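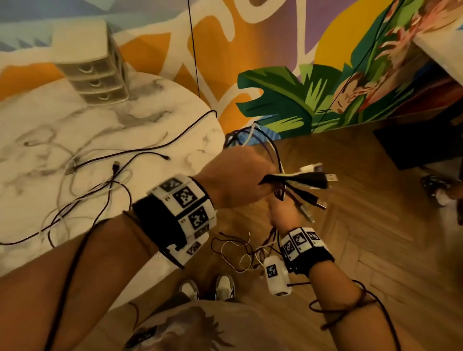
Chapter 7
Demonstration by Hand and by Remote Control

Last updated October 19, 2024

7.1 Sources of demonstration data

A robot can be shown a task in three ways. The operator may push the arm through the motion, drive it from a distance with a leader device, or do the task with bare hands while sensors record the movement. Chapter 6 dealt with the first. The present chapter covers the other two and the conversion of both kinds of record into a common format.

In bare-hand recording the robot is absent, and the pose of each wrist has to be measured by other means. A common method is a strap carrying several square fiducial markers, worn on each wrist and viewed by a camera on the head. Markers are set at different angles along the strap so that some remain in view as the forearm turns. One marker, if its size and the camera calibration are known, is enough to give a pose. Two or more reduce the error, which is greatest when a marker is seen nearly face-on or from far away.

Cables are used as the working material throughout the chapter. A cable has no fixed shape, it hides parts of itself, and sorting a bundle usually takes both hands. A cord lying across the forearm can also cover a marker for many frames in succession. Section 7.4 treats the filling of such gaps.

The worked problems use the Bollville set, which contains 573 bare-hand demonstrations recorded at 30 frames per second, and the smaller Wuisan set, recorded by remote control of a two-arm Grusalik station. The two differ in pace. Remote operators move more slowly and pause before each grasp, and a policy trained on their records will pause as well.

7.2 Notation

Let W denote the wrist frame, C the camera frame and M(i) the frame of marker i. The transform from M(i) to W is fixed for a given strap and is measured once, before recording. If the strap slips, it must be measured again.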